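Porte ouverte de l'atelier, poste de pliage à deux bras : liste de contrôle avant visite, avec mes commentaires

J'ai repris la liste de l'an dernier en y ajoutant ce que j'ai noté au fil de la matinée. Excusez le style, j'ai écrit la moitié debout, un café dans l'autre main ! Les points marqués « à revoir » sont à régler avant la prochaine démonstration, en avril.

1. Accès et circulation
Entrée côté cour dégagée : OK
Issue de secours libre, porte testée : OK
Largeur de passage devant le poste : OK
Commentaire : le stand Uvemia avait débordé avec ses kakemonos, je les ai fait reculer avant l'arrivée du premier groupe. Très gentils, aucun souci, mais il faudrait tracer la limite au sol une bonne fois pour toutes.

2. Taille des groupes
Maximum 34 personnes dans la salle, 6 devant la table : OK
Accompagnateur présent avec chaque groupe : OK
Commentaire : avec les collégiens de Limley c'était sportif. Ils veulent tous être devant, ils posent mille questions (et de bonnes questions !), et au bout de deux minutes on se retrouve à dix contre la table. Une cordelette ferait l'affaire.

3. Arrêt d'urgence
Bouton accessible au démonstrateur sans se pencher : OK
Essai à vide avant ouverture : OK
Essai bras en mouvement : OK
Deuxième bouton côté public : à revoir
Commentaire : le deuxième bouton existe, il est dans le carton Akbari depuis la livraison. J'aimerais bien le voir fixé quelque part avant qu'on me le demande encore une fois.

4. Électricité
Disjoncteur différentiel testé : OK
Charge totale sous 3000 W sur la ligne du poste : OK
Câbles hors du passage du public : OK
Multiprise et câbles posés au sol derrière la table : à revoir
Commentaire : de l'autre côté de la table, le public n'y va pas, donc je n'ai pas bloqué l'ouverture. Mais le démonstrateur, lui, y passe, et c'est un vrai nœud de fils. Une goulotte, ou au minimum la multiprise relevée et fixée. Il y a de la moquette, ça accroche les semelles, j'ai failli en faire la démonstration moi-même.

5. Table et plan de travail
Tissu noir tendu et tenu par des pinces : OK
Outils rangés avant mise en route : à revoir
Chaises écartées du bord : à revoir
Commentaire : pour les pinces, rien à dire, je préfère ça au ruban adhésif de l'an passé qui se décollait à chaque pliage. Les ciseaux, en revanche, leur place est dans le tiroir. Et la chaise blanche collée à la table, non, non et non : dès qu'il y a une chaise, quelqu'un s'assoit, et quelqu'un d'assis pose les coudes.

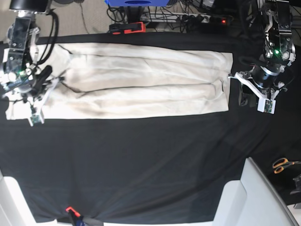
Toshiko Minami : pour les ciseaux d'accord, je les range. Par contre je voudrais garder une chaise à portée pour les visiteurs qui ne peuvent pas rester debout, on pourrait lui prévoir un emplacement fixe, en retrait, avec une marque au sol.

Va pour l'emplacement fixe, c'est une très bonne idée. À 300 mm de la zone des bras ça ne suffira pas, on mesurera ensemble avec les bras dépliés au maximum. Je laisse donc « à revoir » et je change l'intitulé.

6. Bras et pinces
Serrage des fixations vérifié à la clé, hors tension : OK
Faisceaux maintenus le long des bras, sans frottement : OK
Vitesse limitée en mode démonstration : OK
Personne ne touche au vêtement bras sous tension : à revoir
Commentaire : le dernier point, c'est le plus difficile à tenir. Quand un pantalon part de travers, on a tous le réflexe de tendre la main pour le remettre droit (moi le premier, je l'avoue). On met en pause, on attend l'immobilité, et ensuite seulement on y va. Je propose de l'écrire en gros sur le bord de la table.

7. Information du public
Consignes affichées à l'entrée : OK
Version en gros caractères : à revoir
Commentaire : l'affiche de Lerkby est jolie mais illisible à plus d'un mètre. Je refais la mienne au marqueur en attendant.

Démonstration autorisée, avec les réserves des points 3, 4, 5, 6 et 7. Je repasse en avril avec un mètre et un rouleau de marquage au sol.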